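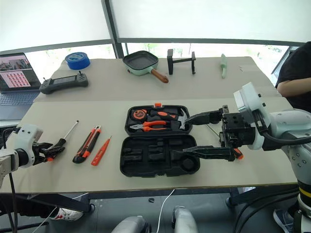 4.3 The false-closure fault

The results in the previous section cover trials that ended the way the logger said they ended. A smaller and more embarrassing group ended some other way. Of 700 packing trials run on the Kestura cell, 39 were recorded as complete with at least one tool out of its slot or the lid not latched. The logger awarded each of these full marks. We found them only when the case handed on to the next trial refused to open in the expected manner, or opened without being asked.

The fault has two parts, and neither is interesting by itself. The first is in the grip check. After closing on a tool, the controller reads finger width and motor current, and if both settle inside a band it reports a secure hold. The band was set in November using the thickest handles in the kit, and nobody on the team went back to it when the thinner ones were added. A screwdriver held by the fat end of its handle and one that has begun to swivel in the jaws give very nearly the same pair of numbers. 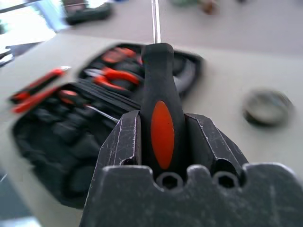
Swivel matters because the planner assumes the shaft points where it pointed at pick-up. If the tool has turned by a few degrees, the tip meets the wall of the slot and not the opening, the wrist feels a push, and the push is read as the tool reaching the bottom. The gripper then lets go with every sign of confidence. In our logs this is the event named SEATED, a word we have since come to read with some care.

The second part is in the lid routine, written separately for the Cutemar demonstration and brought across more or less whole. It starts when the last SEATED event arrives and does not look into the case before acting. One arm brings the lid over and presses; the other works the latch. A tool standing proud of its slot holds the lid up by a few millimetres, the pressing arm meets resistance a little early, and early resistance is treated as good news.
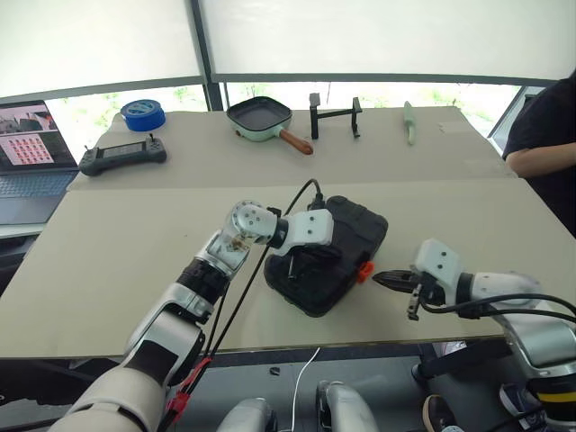 Figure 2. Lid stage of the packing task.

Latching is where the two parts meet, and where we might have caught the fault sooner. The lid routine keeps the pressing arm and the latching arm on separate force limits, and only the first is logged. The case used here has a small orange latch, so a lid that is slightly high at that side gives the fingers something to push against that feels much like a catch going home. With the left gripper over one end of the shell and the right one pointing at the latch side, as in Figure 2, the head camera has most of the lid in view, and a comparison with a stored picture of a closed case would have cost us very little. We had such a picture. It was used on the title slide of a talk.

No person was hurt and no arm was damaged. We nevertheless class the fault as a safety matter. In two of the 39 trials the case was lifted by its shell after a false closure, and in one of those a utility knife left it at table height. Our operating rules at the time allowed a person beside the table during lid closing, on the grounds that the tools were by then put away.

Three changes were made. The grip band is now set per tool. SEATED requires the wrist to reach the expected depth as well as to feel a push. The lid routine waits for a head camera check before either arm moves, and no lift is permitted without a second check after latching. On a further 242 trials with these changes, false closures fell to 2. Both involved the tape measure, whose round slot accepts it at several heights, and for which we have at present only a stern comment in the code.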